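Ticket: Tisch im Gruppenraum Gallier, weiße Platte, Kippeln und Flecken
Status: erledigt, Nachkontrolle offen
Angelegt: 10. April 2023

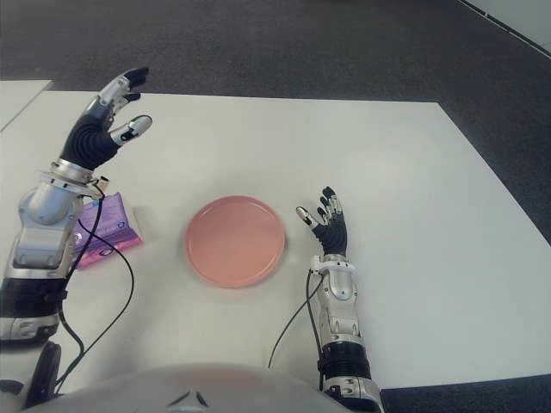
Meldung: Tisch kippelt bei Belastung der rechten vorderen Ecke. Außerdem matte Stelle auf der Platte nach Reinigung, Durchmesser unbekannt. Modell laut Bestellliste Anda, rechteckig, weiß. Bodenbelag: Teppich, grau.

Eintrag 1
Prüfung auf Teppich: Spiel an der gemeldeten Ecke reproduzierbar. Stellfüße bis Anschlag eingedreht, drei fest, einer locker. Gegenprobe auf dem Flur (Hartboden): Spiel 9 mm. Teppich als Ursache damit ausgeschlossen.

Eintrag 2
Stellfuß vorne rechts ausgebaut. Gewinde im Einsatz ausgerissen, Fuß selbst in Ordnung. Ersatzeinsatz bei Skumach angefragt, Lieferung noch im April zugesagt. Bis dahin Tisch höchstens mit Geschirr und Kleinteilen belegen, nicht aufstützen.

Eintrag 3
Matte Stelle: kein Kratzer, mit dem Fingernagel nicht fühlbar. Vermutlich Rückstand von Feuchttüchern. Test an der Unterseite der Kante mit lauwarmem Wasser und Mikrofasertuch, danach trocken nachgewischt — keine Veränderung der Oberfläche. Anschließend auf der Platte wiederholt, Schleier nach dem zweiten Durchgang weg.
Teller vor dem Wischen abräumen, sonst bleibt am Rand ein Ring stehen. Feuchttücher nur für grobe Verschmutzung verwenden und mit klarem Wasser nacharbeiten.

Eintrag 4
Einsatz eingetroffen. Alte Bohrung gereinigt, Einsatz eingeklebt, über Nacht ausgehärtet. Stellfuß montiert, Platte mit Wasserwaage ausgerichtet. Belastungsprobe an allen vier Ecken mit rund 70 kg: kein Spiel, kein Knacken.

Eintrag 5
Rückfrage aus Raum Sukprasert, ob dort derselbe Fehler vorliegt. Geprüft: Stellfüße fest, Platte eben. Kein Handlungsbedarf, kein eigenes Ticket.

Offen: Stellfüße nach vier Wochen nachziehen. Reinigungshinweis an der Schranktür aktualisieren, der alte nennt noch Scheuermilch.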